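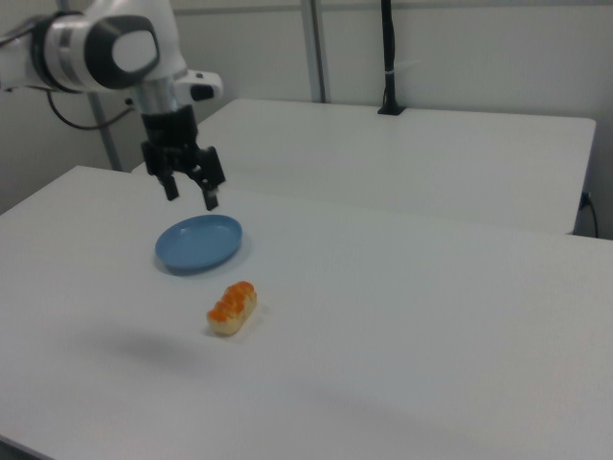
The toy bread roll and the blue plate, arm at the left.

Pitis: bread-to-plate recordings from a shared workshop

README for the first release

Pitis is a small set of arm recordings made in a shared workshop called Rostalex. One job, one arm, one plate. The arm picks up a piece of toy bread and puts it on a blue plate, and we recorded it doing that 900 times. I'm putting the whole lot up because I learnt nearly everything I know from other people's untidy folders, and it would be lovely if somebody got some use out of mine!

What you get

The download unpacks into 61 folders, one per sitting. A sitting is one stretch at the bench without switching the arm off, so some are long and some are very short (folder 17 is short because the fire alarm test started). Inside each folder:

runs/ has the recordings, one file per attempt
joints/ has the joint angles and gripper opening, as plain text
notes.txt is whatever I typed between attempts, spelling included
setup.txt says who was driving and which version of the control script was running

Each attempt starts with the gripper open and ends when the driver presses stop. I haven't trimmed the ends, so you'll find a few seconds of dithering in places. I went back and forth on that and decided I'd sooner have the dithering than lose a late slip.

Labels

Every attempt has one of four labels: placed, dropped, missed, or odd. "Placed" means the bread ended up on the plate and stayed there when the fingers opened. Touching the rim still counts. "Odd" covers everything I couldn't file, such as the attempt where the bread came down balanced on its end and then tipped on to the plate by itself. Please read the notes before you throw the odd ones out, because some of my favourites are in there.

I did the labels myself in one go, then Hae-won Ma did a fresh pass over 40 of the sittings without looking at mine. Where we disagreed, both labels are kept, in columns label_a and label_b. Most of the arguments were over "dropped" against "placed", when the bread fell the last little bit and landed in the right spot anyway. Hae-won is stricter than I am.

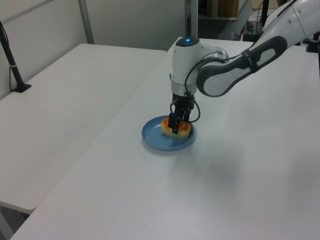 Rostalex workshop, May

The late sittings are the ones to start with if you only want a taste. By then we'd sorted out the approach height, and the fingers come straight down over the plate with much less hunting about. The earlier ones are slower and clumsier, and the grip force changes from sitting to sitting while we felt our way. It's all written in setup.txt.

A few things we found out along the way:

Come down slowly for the last bit. Our first script went at one speed all the way, and a plate is easy to nudge when a finger catches the rim.

Watch the cable. The loose loop by the gripper has to have enough slack for the wrist to turn, and with too little the arm pulls against it near the end of its reach. Folders 8 to 11 have this fault. I've left them in and marked them cable_tight.

Shadows move. The arm throws a big soft one across the white table, and a simple colour threshold that works at ten in the morning may well fall over at four. If you train on one sitting only, you'll probably meet this.

Running the scripts

The control script is called Zellport and lives in its own folder at the top level. It's a few hundred lines, mostly mine, with a much better stopping routine written by Hae-won. It needs nothing fancy. I ran it on a tower PC from 2007 that the workshop had going spare, and it kept up fine as long as I didn't open a browser as well.

There's also a little viewer, Kiani, which plays a run next to its joint angles so you can scrub back and forth — very handy for finding the exact moment a grip goes wrong. Kiani can't open the files from folder 3, where I saved the times in the wrong format. A converter is on my list.

Known gaps

Only one plate colour throughout. Only two drivers, both right-handed. The bread is toy bread and doesn't squash like the real thing, so please don't expect a model trained on this to be gentle with a sponge cake. Over half the attempts come from the same side of the plate, and I'd like to even that up next time.

Using it

Free for anything, including teaching. A mention of Pitis is welcome. If you find a wrong label, send me the folder number and the run number and I'll fix it in the next release, and if you get the arm to do something clever with a cup or a spoon — please, please send the recordings!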